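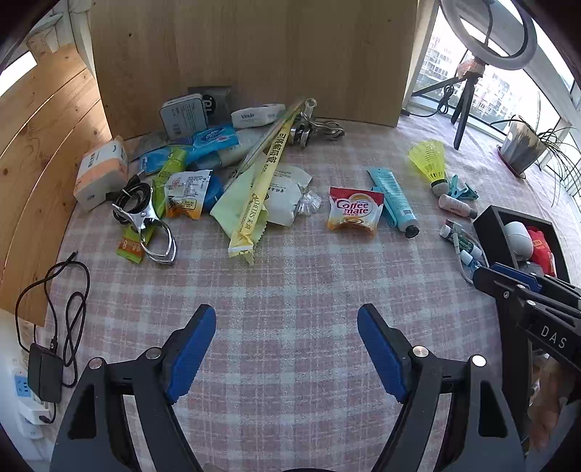
K. Zandby
Route Information Editor, Buneritz Transit

Search this site Enter keywords Go

Speaker notes – Printing a bus timetable people can read
Prisden regional meeting, 2/5/25

Slide 1. Say good morning and thank the hosts. Handouts are by the door. Questions at the end, except on fonts, which can go anywhere.

Slide 2. Start with the old Route 31 leaflet. Give them a moment to look at it. Six columns of times, footnotes in three sizes of type, and the Sunday service on the back under the fare table. We printed 3,000 of these every November and the drivers kept getting asked when the last bus was.

Slide 3. What riders wrote on the comment cards. We had 976 cards back. The most common complaint was the footnotes. Read out the one that says "I gave up and walked." Second most common was the fold, which runs straight through the evening times.

Slide 4. First change: footnotes gone. If a bus doesn't run on school holidays, it gets its own row in a separate table. The leaflet got longer. Operations did not like that, and I should say so, as some of them are in the room. 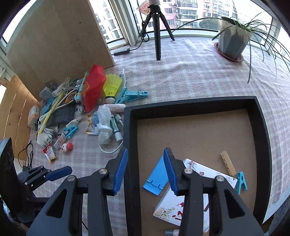 Second change is the stop names. We had been using the names from the depot system, so the leaflet said "Ivanov Works North" and everyone in town says "the mill gate." We now print the local name first and the official one after it in lighter type. Mention that the signs on the poles have not all caught up yet.

Slide 5. Paper. We went up to 90 gram stock. It costs more and it holds a fold better. Pass the two samples along the rows, old one first. Get them back before the break.

Slide 6. Things still wrong. The map is too small. The connection times at the rail station are only right on the day we print. No large-print version for the Sunday service yet – we have a draft and need someone to check it against the duty sheets.

Slide 7. Contact details. Leave this up during questions. If asked about the phone app, say that is a different team and offer to pass the question on.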